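August 30, 2025

Spent the morning in Plosa square with a thermometer and a hat, walking on the new pale paving. Nillance promised us a surface 13 degrees cooler than the old asphalt. I got 2, in the shade, next to the fountain, with some goodwill.

The trees are the trouble. The plan shows 100 of them, all drawn at the size they'll be when I'm retired. What we have so far is sticks with labels. A man asked me when the shade was coming and I told him to bring a grandchild.

Karunaratne want another 2,000 square feet of planting along the bus stops. I'm for it, and so is everyone until the word "parking" comes up. Plisik sent over a revised bench, which has lost its back -- apparently backs hold heat. So do people, but we're still letting them sit down.

Came in sunburned on one side only, the side facing the cooling project. Tomorrow I start on the drainage notes, which I have been starting on all August.
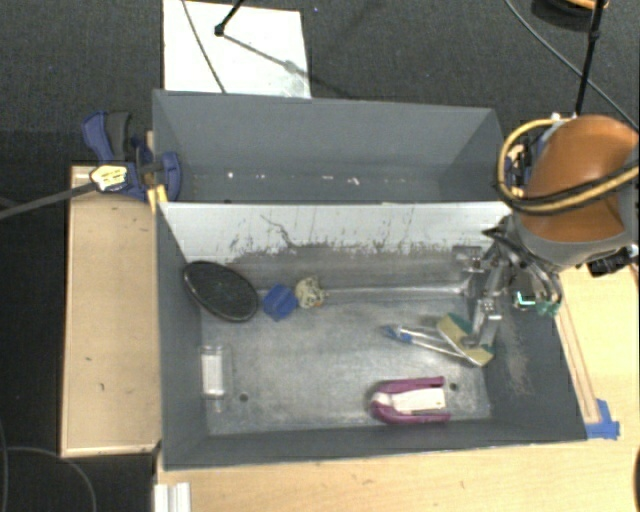

Gray bin, two compartments, scuffed divider.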